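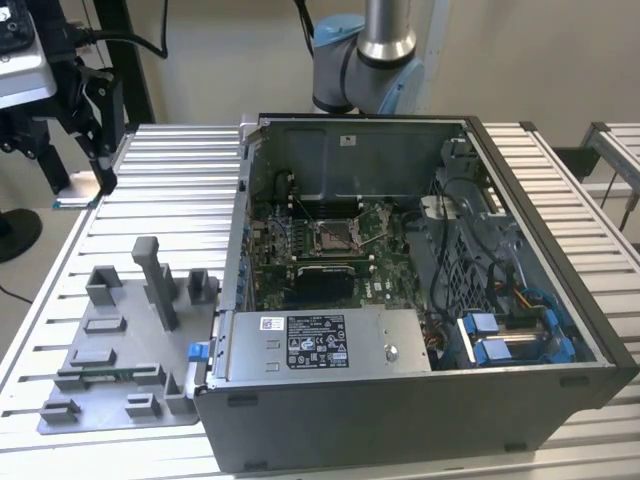 Desktop tower on its side, cover off, socket lever up.

Old Towers, New Chips: Are They Worth It?
Gallery by Kaj Arnardóttir, 1 April 2020

Everyone at Idetti swears that a used processor will give an office tower another few years. I have heard that before. The seller, Skurico, promises "up to" a lot of things, and "up to" includes zero. I went through the job anyway. 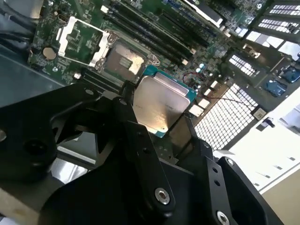

Does a faster chip fix a slow computer?
Sometimes, if the chip was the slow part. In most office machines I have opened it was the disk or too little memory, and both are easier to change.

Benedek Pálfi disagrees with me on this and has a spreadsheet with 619 rows. I have read it. Half the rows are the same model.
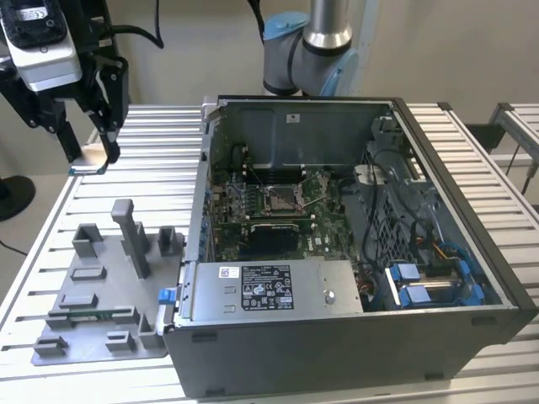

Bench space is the part the upgrade guides skip. They show a clean desk and a tiny screwdriver, and then you try it with a full-size case. Laid on its side, a tower takes up a good stretch of table, and a flat tray with raised holders next to it beats a saucer for small parts. I still wouldn't pay what Atonora wants for theirs – 56 dollars before shipping.

Kristóf Fodor says the guides have improved since last June. The one he sent me still puts thermal paste in the wrong step.

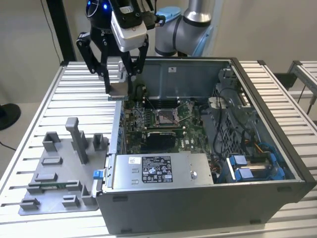 The same guide tells you to check the board maker's support list at the end, after you have bought the chip. Check it first, and check the BIOS version too. Returns at Skurico go through a form, and I am still waiting on mine.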